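Foro Bajo Cubierta > Reformas y quebraderos de cabeza > Buhardilla: ¿aislar entre vigas o por encima?

tejavana
Jun 29, 2020
Buenas. Tengo una buhardilla que en enero es una nevera y ahora mismo sirve para curar jamones. Vigas vistas, que me gustan, y entre viga y viga un tablero con yeso y poco más. El presupuesto de Doherty para levantar teja y aislar por fuera es tan alto que lo he guardado en un cajón para que no lo vea mi pareja. Mi idea: meter panel entre vigas por dentro, 100 mm, y cerrar con placa de yeso. ¿Alguien lo ha hecho y sigue hablándose con su casa?

mari_cumbrera
Hecho hace dos inviernos. Sigo hablándome con la casa, con el montador menos. El panel que me pusieron fue Starmont y cumple, pero las vigas nunca son paralelas, por mucho que lo jure el que te vendió el piso. Cada hueco hay que medirlo arriba, en medio y abajo. Yo medí solo abajo. Gasté en espuma lo que me había ahorrado en mano de obra.

Pladurero74
Con 100 mm te comes las vigas. ¿Cuánto asoman?

tejavana
Por la parte buena, 120. Por la mala no he querido mirar.

Pladurero74
Pues entonces te van a quedar de adorno navideño. Panel más placa más perfil y no ves viga ni con lupa. O bajas grosor o renuncias a la madera vista.

humedad_relativa
Nadie ha dicho la palabra condensación y ya vamos por el quinto mensaje, este foro decae. Si aíslas por dentro sin barrera de vapor bien sellada, el aire caliente se cuela por la junta de la viga, llega a la parte fría y se queda a vivir. A los pocos años tocas la viga con un destornillador y entra como en mantequilla. Cinta en todos los encuentros, todos, también en el que no se alcanza.

mari_cumbrera
La mía no tiene barrera y está seca como un polvorón.

humedad_relativa
¿Has desmontado una placa para mirarlo?

mari_cumbrera
No, y tampoco me he abierto en canal para ver si tengo hígado.

zocalo
Yo iría por fuera. Sí, es caro, pero lo pagas una vez, las vigas se quedan donde están y no pierdes altura. En una buhardilla cada centímetro que bajas el techo es un chichón nuevo. Además el calor de verano se para con masa: fibra de madera densa y no panel ligero. En invierno aísla cualquier cosa, en julio se ve quién sabe.

Pladurero74
Fibra de madera dice, con el precio que tiene. Y el peso, que el tejado de la gente normal está calculado para aguantar teja y alguna paloma.

zocalo
Para eso existen los aparejadores, Pladurero. Son unas personas que saben sumar.

tejavana
Haya paz. ¿Y el color? Porque si al final placo, habrá que pintar, y ahí sí que hay bronca en casa. Un bando quiere todo blanco y el otro quiere las vigas oscuras. El bando blanco es mayoría por la suegra.

zocalo
Vigas oscuras sobre techo gris y suelo claro, sin dudarlo. El blanco total en buhardilla parece consulta de dentista. Por aquí va lo que digo, con la mesa en madera rojiza y una planta para que no quede triste:
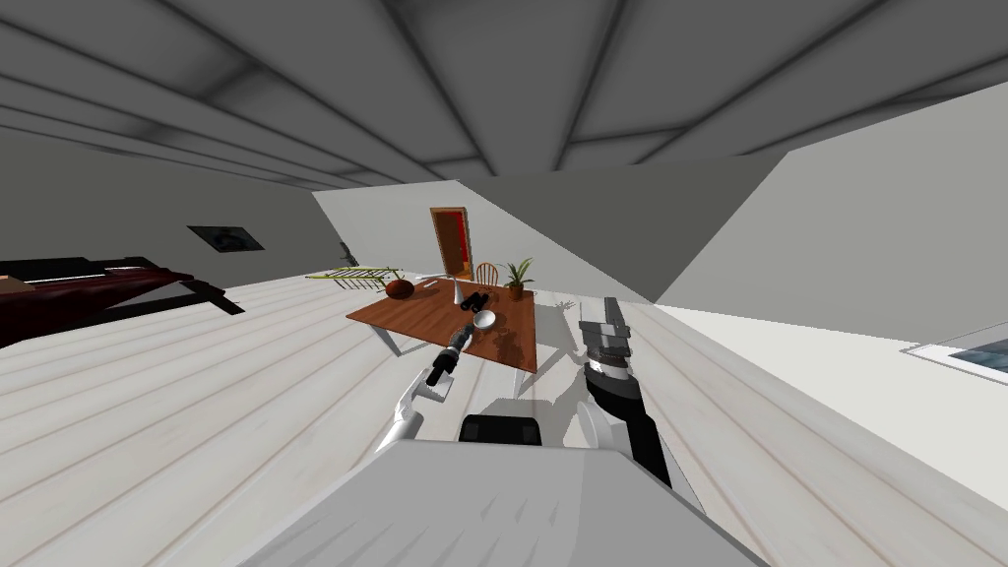
Pladurero74: ese gris en una buhardilla orientada al norte es para escribir esquelas. Yo las vigas las dejaba en su color, con dos manos de Broro mate y a correr. Oscuras bajan el techo y encima se ve todo el polvo.

zocalo
El polvo se ve en las oscuras y las telarañas en las claras. Elige fauna.

humedad_relativa
Antes de barnizar nada, que respiren. Un barniz cerrado sobre madera vieja es un abrigo de plástico. Lasur de poro abierto. Y la barrera de vapor, que lo habéis dejado pasar como si tal cosa.

mari_cumbrera
El Broro ese a mí se me puso amarillo. Usé el lasur de Zerkgate y bien, aunque huele a barco una temporada. Ventila y no invites a nadie a cenar.

tejavana
Resumen de lo que me llevo: 60 mm entre vigas para que asomen algo, barrera de vapor con cinta hasta en el carné de identidad, lasur y no barniz. El color lo votamos el domingo. He medido un hueco arriba, en medio y abajo, por cierto. Me salen 20 mm de diferencia.

mari_cumbrera
Bienvenido.

Pladurero74
¿Y la parte mala, la has mirado ya?

tejavana
Mañana.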